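Search this notebook

Dye bench, 10 June 2023

Eucalyptus bark baths, second go. Bottled water for every pot this time, so the tap can't muddy the colour!

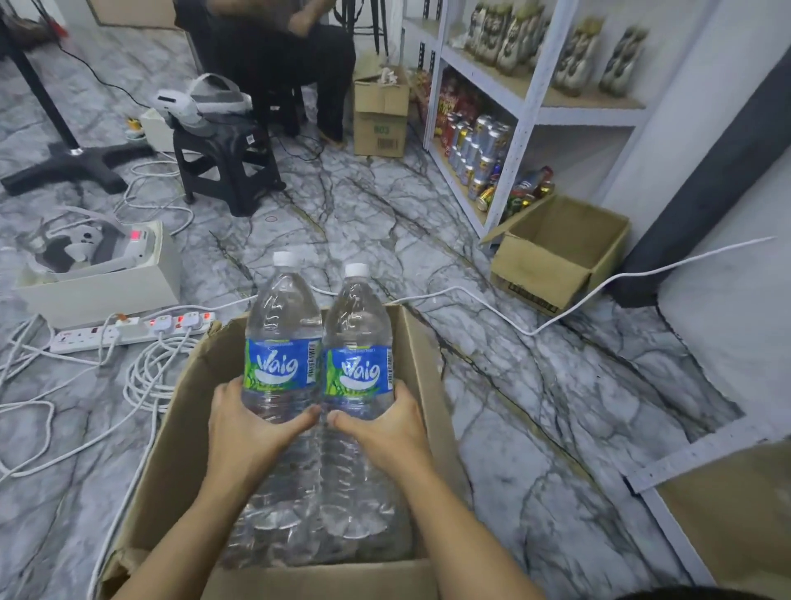
Results so far

- Sandhu wool, alum first: a gorgeous deep rust, way better than October.
- Broltska linen: pale biscuit. Lovely, but I want more out of it. Try a longer soak.
- Bark steeped 7 days, smells amazing (Quyên Vi disagrees).

Next: iron dip on half the wool, and keep a grey swatch if we get one!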